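From: Hamish Moffat
To: Clirkgate office list
Subject: Re: Desk supplies, sorting and what to keep

On Wednesday Živko Yordanov wrote:

> Hamish,
>
> I went through the supply drawers upstairs and I think we own
> far more than we use. There were 19 staplers. I kept four.
> Before I buy anything else I would like to know three things.
>
> 1. Do people want the open bins or the drawers? I find the
> drawers fill up with junk and then people order new pens.
>
> 2. Is the wire shelf staying? Bachmann quoted us for a
> wooden one but I have not answered them.
>
> 3. Who is using the calculators? I have a box of them and
> I don't want to throw them out if the billing people
> still reach for one.
>
> I would also like to stop buying the 500-count boxes of
> paper clips. We will not finish the ones we have.
>
> Živko

Taking these in order.

1. Open bins. I tried both last month and the drawers lost. With the drawers I was finding tape in with the envelopes and dead batteries in with the markers. The bins with the sloped fronts show you what is in them from a standing position, and you can get a hand in without pulling anything out. The two colors also help a little. My proposal is yellow for things we use up (clips, sticky notes, labels) and red for things that come back (scissors, hole punch, the good tape dispenser). If somebody has a better split, say so before I print the labels. The label maker is the Grisora one and the tape for it isn't cheap, so I would like to print them once.

2. The black wire shelf stays. It has four tiers and it fits against the back wall, and you can see through it, so things don't get lost behind other things. Small items do fall through the mesh. I was going to put a tray on each tier for those. Please tell Bachmann no thank you for now. If we move the printer paper up from the basement we may want to ask them again, but that is a separate question and I don't want to pay for a shelf on the chance of it.

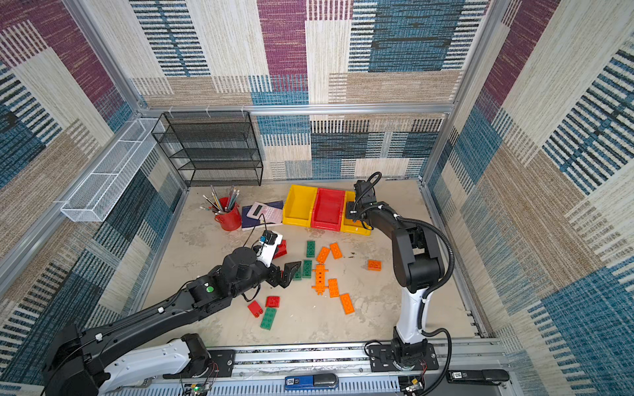 Wire shelf, pencil cup, notebook with the calculator on it, and the three bins. Long white basket on the left.

The white basket has nothing in it yet. I had thought of using it for rulers, mailing tubes and the long envelopes, all of which are too long for the bins and stick out where people catch their sleeves on them. Rolled charts would go in there too if they are not too heavy. I have not tested how much weight it will take on the wall, so no reams of paper in it, please.

3. Keep two calculators and give the rest away. Billing uses one during the end-of-month run and they want one spare. The pink one can stay where it is, on top of the notebook. The school on the corner said they would take any that work. Could you check the batteries before they go? I would sooner not hand over a box of dead ones.

About the notebook. I want to use it as a sign-out book for the things in the red bin. Name, item, day, and a check mark when it comes back. I know we tried this with a spreadsheet and it lasted until April. A paper book sitting right beside the bins might do better. If it doesn't, we drop it.

Pencils: the red cup is as full as I want it. There are 40 more pencils in the cabinet by the kitchen and those should stay there until the cup runs low. Please don't top it up just because there is room for one more. When it is packed tight you pull out one and three come with it.

Paper clips: agreed, no more 500-count boxes. The last Ditus order came to 2,731 separate items once you add up what was in each pack, and most of that was clips and rubber bands. I have asked them to take us off the automatic reorder. They want the request in writing from whoever opened the account, and I believe that was you, Živko. Can you send it this week? The next one ships on its own if they don't hear from us.

Still open:

- labels, waiting on comments about the color split
- trays for the shelf, I have measured and will order four
- stapler refills, which we may have in two sizes that don't match the staplers you kept

If you have a stapler at your own desk, look at the underside and send me the refill size. Reply to me and leave the list off, or everyone gets a day of stapler numbers.

Hamish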